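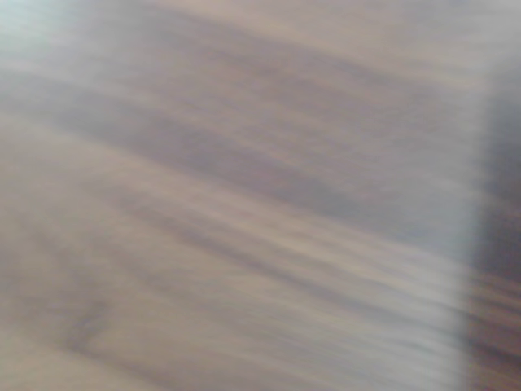 Monday, late

Gas meter read at 7.15, before the boiler came on for the evening. Wrote the figure on the card and then found last week's figure had been entered in the wrong column, so the weekly use for August is short by one line. Corrected in pencil. Will ink it when Heike has checked my subtraction.

Dough first. The starter was fed at six this morning and had doubled by noon, a little ahead of where I wanted it. Mixed at half past twelve: strong white flour with a fifth part rye, water at 24 degrees from the tap and kettle, salt held back until after the rest. The kitchen thermometer and the probe disagree by 2 degrees. I have been trusting the probe. Three sets of folds, half an hour apart. The fourth was skipped as Tarık rang about the allotment rota and kept me on the line until the dough had gone slack enough that another fold seemed pointless.

Tarık wants the water butts moved to the north end before the dry spell. I said the fall on the hose is wrong for that. He said Cirilo had measured it. Cirilo measured it with a spirit level laid on a plank, and the plank is bowed. I offered to go over with the clear tube and do it properly on the next dry evening, and that was left as agreed.

Shaped at ten past four. One round, one long. The round went into the basket with rice flour and the long one into a cloth, and both into the fridge at the back, bottom shelf, where it holds 4 degrees or near it. The last batch was on the door side and came out sour and flat. I have changed only the shelf this time, so any difference should be down to that – or to the flour, which is a new bag from the Medrano shop. Same mill, different batch number. I should have kept some of the old bag back.

Xóchitl called in for the spare key and stayed for tea. She is still waiting for the surveyor's letter on the flat in Zondden. The seller has now said the damp is condensation. She showed me the readings he took and they are all from one wall, at one height, on one afternoon. I told her to ask for the readings near the skirting and behind the wardrobe. She wrote it on her hand.

Baked one of last week's frozen loaves through at 200 for the evening meal, twelve minutes from cold. Crust good, crumb dry at the ends. Freezing it whole was a mistake. Sliced next time, with paper between.

Bicycle: back brake still rubbing. Took the wheel out, cleaned the axle ends, put it back square, and the rub is now once per turn where it had been constant, so the rim is out of true and the axle was also off. Two faults, one cured. The spoke key is at Dulce's and she is away until the weekend. Left the brake slackened a quarter turn and will keep off the hill.

Bus fares for the month come to 103 with the Nestis trip included. Heike thinks that trip should go under holidays. Moved it.

Window open, wind gone round to the west. Bed at eleven. Oven on at 6.40 tomorrow, stone in from the start, the round loaf first.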